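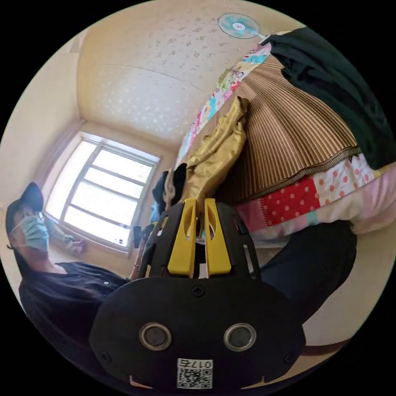
Greifer mit den zwei gelben Fingern, Etikett 017 unten am Gehäuse.

Werkstattheft, Januar – Leimversuche Knochenleim / Fischleim

Heute dritte Reihe mit Knochenleim aus Brurnau. Angesetzt gestern Abend, 100 g Perlen auf kaltes Wasser, über Nacht quellen lassen. Um 8:30 Uhr ins Wasserbad, Temperatur gehalten bei 62 Grad. Beim letzten Mal bin ich zu hoch gekommen und der Leim hat gerochen und war später schwach, deshalb jetzt mit zweitem Thermometer kontrolliert. Die beiden zeigen nicht ganz das Gleiche, Differenz ein Grad, ich habe das von Drallow als gültig genommen.

Proben: Ahorn auf Ahorn, Stirnseite einmal vorgeleimt, einmal nicht. Holz vorher etwas angewärmt auf der Heizung. Offene Zeit ist sehr kurz, ich muss schneller arbeiten oder die Zwingen schon vorher einstellen. Zwei Proben sind mir beim Spannen verrutscht, diese bitte nicht auswerten (mit Bleistift durchgestrichen).

Bruchwerte der zweiten Reihe, heute nachgetragen: vorgeleimt 400 N, nicht vorgeleimt 318 N. Bruch bei vorgeleimt teilweise im Holz, sonst immer in der Fuge. Das passt zu dem, was im Esturberg-Heft steht, nur dort war es Buche.

Fischleim: Flasche ist nahezu leer und riecht sauer. Ich würde mit dieser keine Reihe mehr anfangen. Neue bestellen, gleiche Sorte wie vorher von Sandhu.

Offen:
Thermometer im Eiswasser vergleichen.
Proben der dritten Reihe mindestens zwei Tage in der Zwinge lassen – bitte nicht früher lösen, auch wenn die Zwingen gebraucht werden.
Pinsel auswaschen, mit warmem Wasser reicht.
Feuchte vom Ahorn habe ich vergessen zu messen, morgen am Reststück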